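Maintenance of the Hand-Held Grippers at the Kvaran Bench

Project report, second term
Submitted 14 Mar 2023

1. Background

Our group was given the care of one pair of hand-held grippers for the whole term. They belong to the Kvaran bench, which is used mostly for cloth folding. Before us, the grippers were repaired only when something broke, and the notes about it were kept on loose paper. Our task was to write a routine which a new student can follow, and to try it ourselves for 10 weeks.

I was responsible for the fingers and the linkage. The camera mount and the cables were done by the other half of the group and they have their own report.

2. How the gripper is set up

Each gripper has two printed plastic fingers. Every finger is joined to a linkage arm, and the arms have brass inserts pressed into the plastic, so the screws do not cut directly into the print. The fingers are fixed with small screws and can be changed without opening the body.

The most common fault in the old notes was play at the joint. When one side is loose, the pads do not meet flat, and thin cloth slips out at one corner. The second fault was wear on the pads themselves.

3. The routine

Before each session the operator opens the gripper fully and looks at both pads from behind. Then the fingers are closed slowly on a folded paper strip and the strip is pulled. If it comes out on one side more easily, the screws of that side are checked first. We do not tighten by feel any more - it was in this way that two inserts were turned loose in August.

After 200 closing movements the linkage is wiped with a dry cloth. We tried oil at the beginning, but it collected lint, so we stopped.
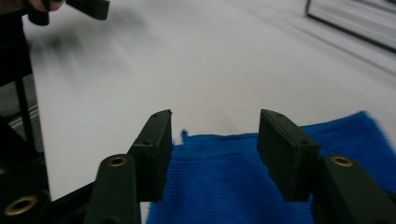
Fingers open, with the pads and the screw holes in view.

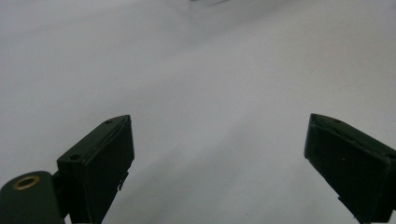
Mahmoud Bouazza read the draft and wrote that the paper strip test is good but it depends too much on the hand of the person who pulls. He would prefer a small weight hung on the strip, the same one each time, and he asked why we had not recorded which screw was loose, only which side. He also thinks that 200 movements is too long between two cleanings when the cloth is new and gives off more fibre.

I agree with the second remark, and the log sheet now has a column for the screw. For the weight we did not have time.

4. Results

We made 62 checks. In 28 of them something had to be adjusted, mostly one screw on one side. We changed one finger because the pad had become rounded at the tip. The new one was printed with the Savero file, without any change in the dimensions.

The log sheet and the list of spare parts are in the drawer under the bench, in the blue folder.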